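Siriwardena 织补铺 常见问题

首页 / 送补须知 / 课程 / 线材 / 常见问题

最近更新：8月5日

欢迎来到我们的常见问题页面。来信里问得最多的事情，都整理在这儿了，有些回答写得偏长，请您泡杯茶慢慢看。如果翻到底还是没找到想知道的，直接写信给我们就好，Farzana Seneviratne 负责回信，她通常在下午把当天的信看完，遇上拿不准的会走到后面的工作台来问我，所以有时候您收到的回信里会夹着我们两个人的意见，请别见怪。

一、送补之前

你们到底补哪些东西？

主要是针织类：毛衣、开衫、羊绒围巾、毛线帽、手套、袜子，还有披肩和小毯子。梭织的羊毛料子，比如西装裤、呢子大衣，我们也接，但做法完全不一样，要从衣服的折边里一根根抽出原纱来，再顺着经纬织回去，所以工期长，价钱也高一些，请先发照片给我们看看再决定。棉T恤的小洞可以补，不过针脚多少会看得出来。牛仔裤我们很喜欢补，膝盖、裤裆、后袋口都补过。真皮、人造革、羽绒服和泳衣不接，那是别的手艺，我们不敢乱动。

怎么判断一件毛衣还值不值得补？

这个问题其实要问您自己。从手艺上说，只要洞周围的纱还结实，就能补。您可以把洞边上的料子拎起来对着窗户看一看，如果周围一大片都已经薄得透光，那么光补这一个洞，过一个冬天旁边又会破，这种时候我们会建议把整片薄的地方一起加固。从钱上说，有些毛衣补一次的费用比买一件新的还贵，我们都会在动针之前告诉您。曾经有位客人寄来一件洗得缩了水的童装，上面大大小小好多洞，我写信劝她算了，她回信说那是她妹妹小时候穿的，请照补。于是就照补了。

送来之前需要洗吗？

需要，请一定洗净晾透再送来。一来油渍和汗渍会让纱线发硬，针不容易穿过去；二来我们店里挂着许多别人的毛衣，大家挤在一起，总要互相体谅。如果是虫蛀的，除了洗净以外，请再用塑料袋密封好，放进冰箱冷冻室里冻上几天，拿出来恢复到室温以后再冻一次。寄来的时候请在袋子外面写上“虫蛀”两个字，我们会单独拆。写了绝不会多收钱，也绝不会笑话您，我自己的围巾也被蛀过，而且是在店里被蛀的。

洗的时候洞会不会变大？

有可能，尤其是针织物，线圈一旦脱开，拉扯几下就会往下跑，像丝袜抽丝那样。您可以在洗之前用一根光滑的棉线，沿着洞边把张着嘴的线圈都穿起来，松松打个结，就跟给它系了根安全带差不多。没有棉线的话，用小号的别针把线圈别住也行，别忘了选不会生锈的。实在不会弄，就手洗，平铺着晾，不要拧，不要挂，也不要进洗衣机。要是您觉得那个洞已经很危险了，那就不洗也罢，写信告诉我们一声，由我们来处理，会另收一点洗涤费。

断下来的线头要不要剪掉？

千万不要剪！请大家手下留情。那几根看起来乱糟糟的线头对我们来说是宝贝，能接回去的都会接回去，颜色和粗细都是原装的，外面买不到。也请不要先用胶水、透明指甲油或者熨烫衬布临时处理一下，处理过的地方会变得又硬又滑，我们得先花很长时间把它清理掉，有时候清不干净，只能把那一块整个拆了重织。

我家里还留着买毛衣时附送的一小卷线，有用吗？

太有用了，请务必一起寄来。那种小卷线往往和衣服是同一缸染的，虽然毛衣穿了几年会褪色，新线补上去会略微深一点，但比我们去线柜里配的总要接近。手织的毛衣，如果织的人还留着余线，哪怕只有手掌那么长的几段，也都请带上。

二、价格和工期

补一个洞多少钱？

我们按面积和难度算，不按洞的个数算。最简单的一类，也就是比指甲盖还小的、平针组织的、纱线不太细的洞，起价是 40 元。罗纹、麻花、提花和镂空花样要往上加，极细的羊绒也要往上加，因为要戴着放大镜做。收到衣服以后，我们会逐处看过，写一张单子拍照发给您，上面每一处都标了价，您可以全部补，也可以勾几处补，剩下的等以后再说。没有得到您的答复之前，我们不会下第一针。

报价以后我又不想补了，要付钱吗？

不用付检查费。寄来的衣服，请您承担一下回程的邮费；亲自送来的，随时可以取走。我们会把洞口用棉线帮您穿好再还给您，算是一点心意，这样您回去自己补或者找别家补都方便。

为什么要等这么久？

真对不起。我们只有两双手可以做细活，一双是我的，一双是 Tania Bandara 的。她补羊绒，我补其余的，谁手上的先做完就去帮另一个。平时从确认报价到寄出大概要等 25 天，入冬以后会更久，大家都是天冷了打开衣柜才看见洞的。如果您的衣服不急着穿，最聪明的办法是春天收衣服的时候顺手检查一遍，夏天送来，那时候店里清闲，我们也能多花点心思在配色上，等天凉下来您正好穿上。一月份我们照例歇一阵子，只收件不动针，具体歇到哪天会贴在首页。

可以加急吗？

婚礼、葬礼、要出远门，这些情况请写信说明，我们会尽力往前挪。我们没有设加急费，设过一阵子，后来撤掉了，心里总觉得收了钱插队，对前面安安静静排队的人不大公平。所以现在全凭商量。如果实在排不进去，Farzana 会直说，也会尽量告诉您一个临时应付的办法，让您先把那一天对付过去。

怎么付款？

报价单上有付款的说明，店里现金、转账都收。补好以后我们先拍照给您过目，您看着满意了再付，付了再寄。很贵的大件，报价超过 900 元的，会请您先付一半，这是因为料子和纱线得提前去配，配回来的线别处也用不上。

三、预约和寄送

一定要预约才能去店里吗？

取衣服不用，送衣服最好约一下。送补的时候我们要跟您一起把衣服摊开来看，聊一聊您平时怎么穿它，袖口要不要卷起来，里面会不会再穿衬衫，这些都会影响我们选哪一种补法，急急忙忙地看，容易看漏。预约用的是 Diltivex 的页面，从首页右上角进去，选“送补面谈”，挑一个空着的时段就行。不习惯用网页的客人，打电话来也一样，我们替您填。

你们店在哪里？好不好找？

在 Skikine 老街的后半段，从河边那头走进来，经过卖热豆浆的铺子，再经过一棵很大的歪脖子树，左手边有个绿色的门，门上没有招牌，窗子里挂着一排袜子的就是了。开车来的朋友请把车停在河边，老街里面掉不了头。下雨天门口那级石阶很滑，请扶着墙走。门铃要按得久一点，我们在后面工作间放着收音机，短短一声常常听不见。

外地的怎么寄？

先把照片发来，等收到我们的确认信再寄，信里会有地址和一个编号。请把编号写在纸条上，别在衣服的洗标上，不要用胶带贴。衣服用干净的袋子装好，外面再套一层防水的，随便什么旧纸箱都可以，不必为我们买新的。纸箱太紧的话毛衣会压出折痕，不过也不要紧，到了我们这儿会先铺开歇一夜。寄出以后把单号告诉 Farzana，她会替您盯着。

寄丢了怎么办？

请您寄出时自己选择是否保价，去程由寄件人和快递之间解决，回程由我们负责，我们每一件都保价。当然，很多毛衣保多少钱都赔不回来，我们心里明白，所以如果那件衣服对您特别要紧，而您又有机会路过 Skikine，请您亲自带来，顺便喝杯茶。

四、补法和效果

补完还看得出来吗？

老实讲，大部分时候凑近了都看得出一点，隔着一张桌子的距离就不大看得出来了。我们有两种做法。一种叫“隐补”，尽量用相近的纱，顺着原来的线圈走，一圈一圈地把缺的织回来。另一种叫“显补”，干脆用别的颜色，补成一个小方块、小圆点，或者一片叶子。隐补适合纯色的、平针的、纱线不太起毛的衣服；花灰色的最容易藏，纯黑和米白最难藏。深色毛衣穿久了会泛一点旧，新纱补上去在太阳底下会显得特别精神，洗几次以后慢慢就合群了。

显补的颜色可以自己挑吗？

当然可以，而且我们最喜欢客人自己来挑。线柜就在进门右手边，抽屉随便拉。挑颜色有个小窍门，把线在洞上绕个小圈放着，退后几步，眯起眼睛看，如果第一眼看见的是线，那就是跳得出来的颜色；如果第一眼看见的还是毛衣，那就是温和的颜色。两种都好，看您的性子。有位老先生年年送袜子来补，每年换一个颜色，他那双袜子现在脚后跟已经像一块地图了。

补过的地方会不会比原来硬？

刚补好时会稍微紧实一点，下水洗过一次，纱线松开了，就会柔和下来。手肘和脚后跟这样容易磨的地方，我们会故意补得密一些，您会觉得厚，穿几天就习惯了。如果是贴身穿的，而且您的皮肤容易发痒，请在面谈时告诉我们，我们可以换成棉线或者丝线，只不过棉线没有弹性，伸手抬胳膊的时候会感觉那一小块不太肯动。

用的是什么线？

常用的补线是 Radik 的细羊毛线，一小卡一小卡的，颜色多，捻得也匀，适合大多数机织毛衣。粗毛衣用的线来源就杂了，有从旧毛衣上拆下来的，有客人留下的余线，也有我们自己拿白线去染的。袜子要用掺了一点尼龙的线，纯羊毛的脚后跟经不起走路。想自己在家补的朋友，店里也零卖 Radik 的线卡，颜色以抽屉里有的为准，卖完了要等下一批，我们也不知道下一批什么时候到。

补好以后又破了，管不管？

同一个地方，从取衣那天算起一年之内脱线的，寄回来，我们免费重做，邮费也由我们出。旁边新破的地方算新的活儿，不过老客人我们总会让一点。被猫抓的不在保修里，虽然我们非常理解猫。

补好以后怎么洗？

头几次请手洗，用凉水，放一点羊毛专用的洗涤剂，轻轻按压，不要搓。漂干净以后用大毛巾卷起来，像卷寿司一样，在上面按一按把水吸掉，然后摊平晾。起球的话用电动的去球器要小心，从补过的地方绕过去，那里的线圈刚刚站稳脚跟，刀片一吃进去就又是一个洞了。用那种小梳子倒没有关系，顺着一个方向轻轻梳就好。

五、课程

完全没有基础，可以来上课吗？

可以，入门班就是给没拿过针的人开的。一班收 8 个人，再多我们就照看不过来了。第一次课讲怎么认线圈、怎么把洞边收拾干净，然后在练习片上补一个方方正正的洞；第二次课补自己带来的袜子。请别带您最心爱的那件毛衣来练手，带一双破得理直气壮的袜子最好。课上用的补蘑菇、针和线都由我们准备，眼神不太好的朋友请把老花镜带上。

左撇子能学吗？

能，而且 Tania 自己就是左撇子，她教起来方向都是反过来示范的。报名时在备注里写一句，我们会安排您坐在她那一侧，免得胳膊打架。

小朋友可以一起来吗？

入门班要安静坐很久，年纪太小的孩子多半坐不住。我们暑假里有亲子的场次，做的是用粗毛线、粗钝针在网布上走线，走得歪歪扭扭也很好看。孩子必须有大人陪着，陪的大人也得动手，不可以只坐在旁边看手机，这一条是孩子们提的。

报了名临时来不了怎么办？

提前说一声，名额就能让给候补的人，学费可以转到下一班，也可以退。当天才说的，我们会把材料包寄给您，里面有练习片和步骤图，您在家先试试，有不明白的写信来问。因为天气太坏路不好走而来不了的，一律改到下次，不用解释。

有没有线上的课？

暂时没有。我们试着录过，Tania 在镜头前面一紧张就不说话，只顾低头补，补完抬头笑一笑，录像就结束了。看过的几位朋友说很治愈，可是什么也没学到。等我们想出更好的办法，会在首页告诉大家。

六、在家自己补

我想自己试试，最少要准备什么？

一根圆头的缝毛线针，一小卷颜色差不多的线，一把尖一点的小剪刀，再加一个能把料子撑起来的东西。撑料子不一定要买补蘑菇，木勺的背面、洗干净的玻璃瓶、一只硬一点的橙子都行。针要选针眼大、针尖钝的，尖针容易把原来的纱劈开，补出来毛毛糙糙。光线很要紧，白天坐在窗边做最好，晚上做深色的衣服很伤眼睛，请留到第二天。

第一次补，应该从哪里下针？

从看起来还好好的地方下针。初学的人都舍不得，总想挨着洞边开始，可洞边那一圈已经没有力气了，线一拉它就跟着走。请往外多退几个线圈，在结实的料子里先走几行，慢慢走进薄的地方，再跨过洞口，到对面也一样，走到结实的地方才停。线不要拉紧，每一行的尽头留一个很小很小的弯，洗过以后纱会缩，这点余地就用上了。头尾都不用打结，把线尾在背面来回藏一藏，剪断就好。

线总是打结怎么办？

多半是线太长了。一次剪的长度，从指尖到手肘就够用，用完再接。做一会儿就把针松开，让它垂下来自己转几圈，劲儿就散掉了。要是已经打了结，先别扯，用针尖从结的中间轻轻挑，挑松了再顺着线往外推。

袜子补到第几次就该放弃了？

没有这样的规矩。等到您穿上它走路觉得硌脚，或者补过的地方已经比没补过的多，而您又不觉得这件事好玩了，那就让它退休。退休的袜子请剪开留着，袜筒那一截往往还好好的，可以拆线，也可以剪成小块给别的衣服垫手肘。我们店里擦桌子的就是一叠旧袜筒。

针线和零碎的线头，平时怎么收比较好？

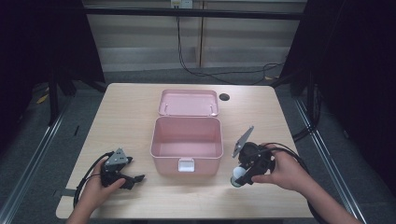
收针线这件事，我们的意见是宁可小一点、浅一点，别攒成一大袋，攒成一大袋以后您就再也不会去翻它了。线卡立着放，颜色一眼看得见，剪刀套上刀套，针插在一小块羊毛毡上，羊毛毡再压在最上面。盒子不讲究，塑料的、铁皮的、装过点心的都可以，我个人偏爱粉色塑料盒这一类的，盖子能往后整个翻开，平平地躺在盒身后头，里面朝上，正好有一圈浅浅的边，做活儿的时候把针和剪下来的线头搁在里头，不会满桌子滚；正面那个小搭扣也请顺手扣上，家里有猫或者有小孩的更要记得。新买来的空盒子先别急着填满，放进这一季正在补的那几个颜色就够了，余下的线请洗干净晾透，另外密封收好，里头放一小包薰衣草或者一块雪松木，香味淡了就换。要是您收拾的时候翻出一些怎么也用不上的羊毛线，欢迎寄到店里来，纸条上写“余线”就行，Farzana 会按颜色分进线柜的抽屉里，给别人的毛衣用。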